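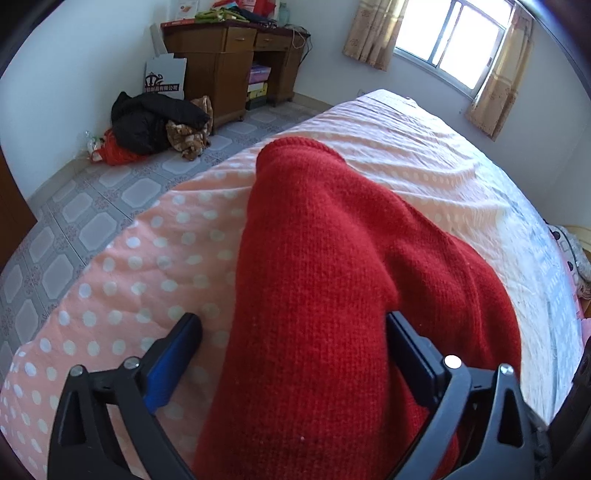 Red knit sweater on the polka-dot sheet, gripped between the two fingers.

Fukirgate 4: grasp labeling and replay for hand-held grippers

Hi, and welcome to the page for the tool I spend most of my evenings on! Fukirgate is a desktop program that takes the video from a hand-held gripper, works out where the fingers were and when they closed, and turns all of it into clean episodes you can train a policy on. I wrote the first version for myself (it was ugly, trust me) and it has grown a lot.

Cloth is what I care about most. A mug keeps its shape and a sweater doesn't, so the old trick of fitting a box around the object just falls apart on knitwear. Version 4 tracks the contact patch at each finger pad and leaves the rest of the garment to the segmentation step, and wow, what a difference on my own bedroom clips!

What you get:
Finger tracking with separate left and right pads (they can be different colors, just pick each one in the setup panel)
Automatic open/close marks you can drag on the timeline
A background mask for messy rooms, bright windows and patterned bedding
Export to Adex episode files, or plain folders if you like to script things yourself
Replay in the Carretero planner, so you can check reach before you go near a real arm

The sample pack comes with 848 episodes, all of it laundry and bedding, and takes up 69 GB unpacked. Please check your disk first. I didn't, the first time.

Does it run on a laptop? Mine does, but slowly. You'll want a graphics card for the mask step, and everything else is fine without one.

Known trouble: fringes and long drawstrings still confuse the contact tracker, and very pale sheets in strong daylight may need the exposure slider. I'm hoping to have a fix out in April.

Sold through the Gastix store, item 2755. One license covers two machines, and updates within version 4 are free.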